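Notes from the Teaching Table

May
By Ziad Khalaf

Print this story
E-mail this story

There is a particular look people get after their first hour of teaching a robot by remote control. It is the look of somebody who has been asked to butter toast with a pair of canoe paddles. I have seen it on 13 colleagues so far this spring, and I wore it myself for most of a month.

The Worotport group began two-arm work in May, after a long winter of one arm pushing blocks into a tray. Blocks are polite. They have flat sides and they stay where you put them. The new task list has 21 entries, and hardly any of them involve a block. Somebody upstairs decided the arms should learn kitchen-counter jobs, which meant bottles, lids, spoons and tissues, and a shopping trip for which I am still owed money.

Teaching goes like this. You hold a pair of handles, the arms copy your hands, and everything gets recorded, including the bits where you mutter. Do the same job 20 times with small changes and the software has something to chew on. Do it 19 times and Iswood, our scheduling program, sends you a reminder with a red border. I have a collection.

The bottle job
Small glass bottles have become the thing we argue over in the hallway. With one gripper you can pick a bottle up and set it down. With two, you have to decide which hand holds and which hand fusses with the lid, and you have to keep the fingertips from getting in each other's way over a target not much wider than they are. Your own hands settle this without consulting you. The grippers consult you about everything.
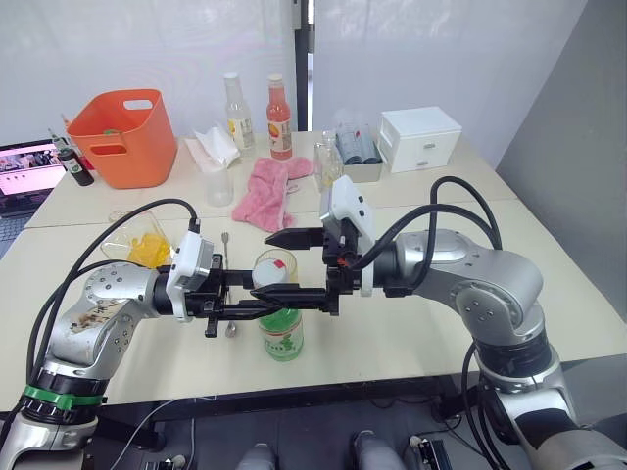 What we have learned, mostly the slow way
Leave the clutter alone. Early on we cleared the table before every run, and the recordings looked like a furniture catalog. Now the cups, towels and bins stay put, and the arms have to work with a lived-in counter behind them.

Slow down near glass. The Ulutex handles have a sensitivity dial, and newcomers turn it up because it feels more like driving a sports car. Turn it down. A demonstration that takes almost a minute and goes smoothly is worth more to us than a fast one with a flinch in the middle.

Don't save a bad run out of pride. If you fumbled the approach, scrap it and start over. The arms will learn your flinch as faithfully as they learn anything else, and then we will all have to look at it until fall.

Handle sessions are open to anyone in the building who has done the safety talk. Sign up in Iswood, bring patience, and please put the spoons back when you finish. The break room is down to forks.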